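Laundry thread. We run the clothes exchange in the back room at Fothergill and people keep asking how we get everything folded in one afternoon. 436 pieces last time, so I'll write it down once.

Rule one is a clear table. The unfolded pile gets a second table of its own and stays there until you pull the next piece.
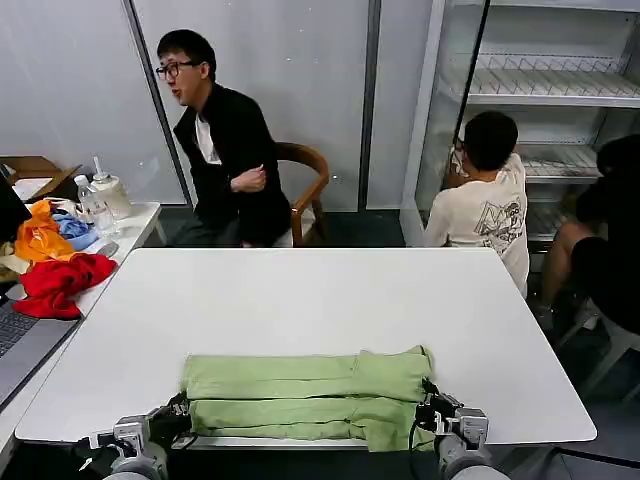

Green one folded, orange, light blue and red still to go.

Fold lengthwise first, every time. Run your palm along the layers before you make the next fold – a crease left inside shows up on the rack. Thick seams go on the inside if you can manage it.

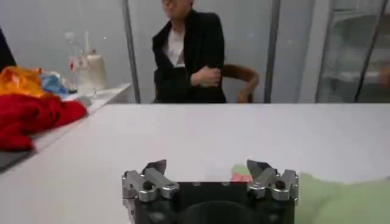 Red heap on the side table, green on the main one.

Don't rush the flattening. Over 40 percent of what we refold was never laid flat to begin with. Line up one straight edge with the edge of the table and work away from it.

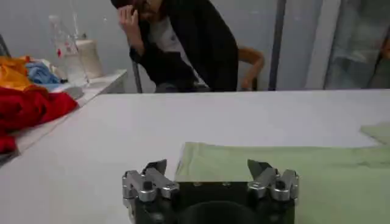
Straight edge toward you, soft creases still to smooth.

Stacks go into the Clisura crates, 20 to a crate. Knits at the bottom, shirts on top. Anything with a stain goes back in the wash bag with a bit of Flukarine on it.

Then clear the table again before the next batch. Wipe it too, lint sticks to light fabric.

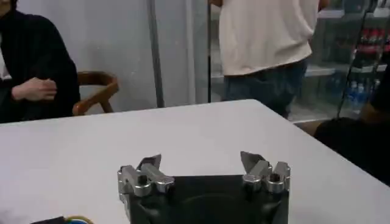 Fudside replied that they roll everything and get 2 more shirts in each crate. Fair enough for T-shirts. I still fold anything with a collar.

Next exchange is in March, same room.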